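Utensil Wear and Worktop Hygiene in a Shared Kitchen
Project report, Fivham student residence
31 July 2019

2. Method

The Kirkau block kitchen was used for all observations. Chopsticks were taken from the common drawer, washed by hand and laid out singly on the cutting board before inspection. Each was checked for discolouration, splitting and roughness at three points: tip, middle and handle end. Mass was recorded on a balance reading to 0.01 g. In total 786 chopsticks were logged between December and the end of the project, against a target of 1000.

The board was kept on the counter throughout and was not replaced. Staining was graded by eye on a scale from 0 (clean) to 6 (heavily soiled). The handle slot was graded separately from the flat surface, as residue is harder to remove from an enclosed edge.
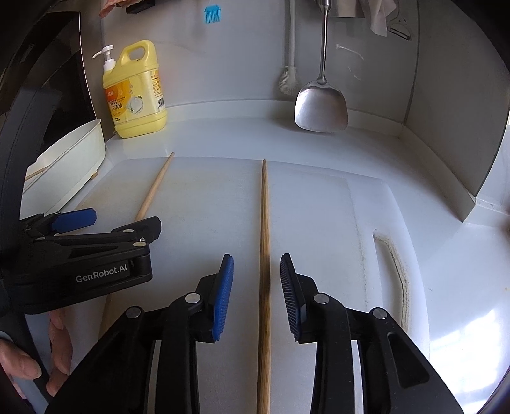 3. Results

3.1 Chopsticks

The lower section was the most common site of visible wear. On the wooden chopstick lying lengthwise on the board this part is slightly grey, and darker streaks run through the light tan surface. Splitting was rare and was confined to the tips.

3.2 Cutting board

The flat surface is scuffed and faintly stained and was graded 2. The edges of the handle slot carry dark residue and were graded 6 — the highest value recorded on any item. Repeat washing with dish soap and a sponge did not change either grade.

4. Limitations

Grading was done by one observer. The Liu scale used in the earlier Drerkdale report has five steps, so the two sets of grades cannot be compared directly.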